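Brameck P2 vs. Todham Slim: Two Parallel Grippers for PC Teardown

14 shares | 3 comments

Both units were evaluated on the same arm, with the same wrist camera bracket and the same controller settings. The task was partial disassembly of desktop towers: side panel off, memory out, graphics card out, CPU retention open. Towers were placed on their side on a slotted aluminum table and were not clamped.

Brameck P2

The P2 is the heavier of the two. Stroke is adequate for memory modules and for the plastic latches on drive carriers. Grip force is set in steps through the Uvo controller, and the lowest step is still high for a bare module. We lost one to a cracked edge in the first hour and added soft pads after that. Repeatability was good. Over 30 picks of the same module the P2 missed once, when the module had not fully cleared its latch.

The housing is wide. In a case with a drive cage above the board, approach angles are limited, and the planner rejected almost 12 percent of the poses we requested. Most rejections were near the cage bracket.

Todham Slim

The Slim weighs less and has narrower fingers. It reached every memory slot without a change of wrist angle. Force control is finer at the low end and weaker at the top: it could not pull a graphics card with the slot catch half released, and the P2 could. Finger screws loosened twice during the test period in July. Thread locker fixed this. The manual does not mention it.

Cameras

We ran a fixed camera over the table and a small one at the wrist. The fixed view is enough for coarse positioning. Once the gripper is over the board it hides the part that matters, and alignment has to come from the wrist view. Mounting height was the main variable. Too low, and the fingers fill the bottom of the image; too high, and the bracket gets close to the case wall.

Positioning over the open case, two fixed views and one from the wrist (the first and third over the CPU socket):
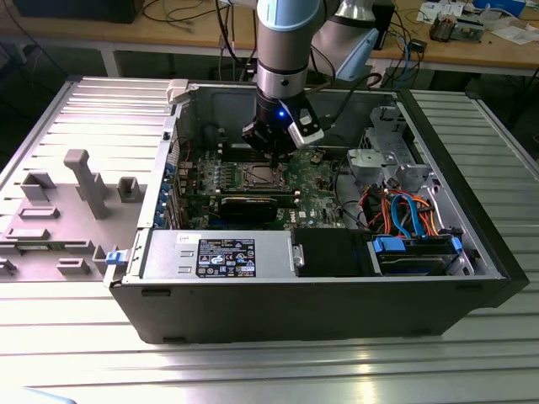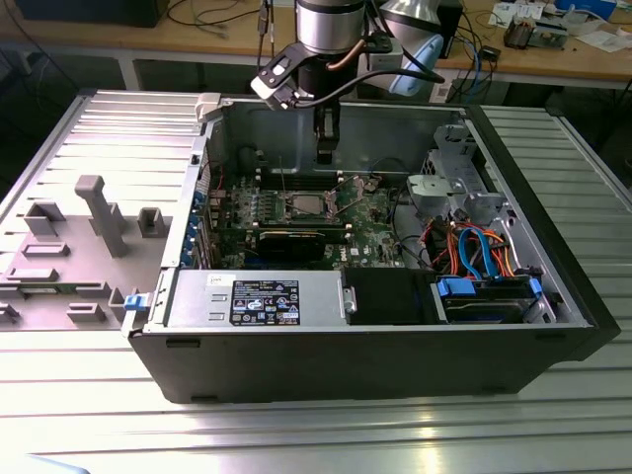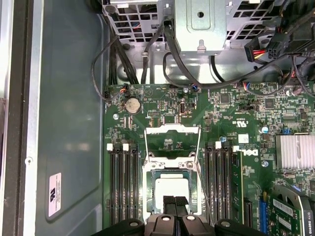
Calibration drift between the two cameras was small over a working session but not zero. We re-ran the hand-eye routine every 9 cycles, and this kept the offset within what the pads could absorb. The Uvo software stores only one calibration per tool, so each gripper swap meant loading a file by hand.

Setup time from box to first pick was 13 minutes for the Slim and well over twice that for the P2, mostly spent on the adapter plate. The P2 plate ships with the wrong bolt length for our flange.

For mixed teardown including cards and drives, the P2 is the better choice if the pads are replaced. For memory and small connectors, the Slim. Neither is suitable for lifting a processor out of its socket, and we went back to a suction tool for that step.

Recent reviews
Uvo controller, second firmware: what changed
Suction cups for small flat parts
Abdel Hamid wrist bracket, long-term notes
Cable routing on six-axis arms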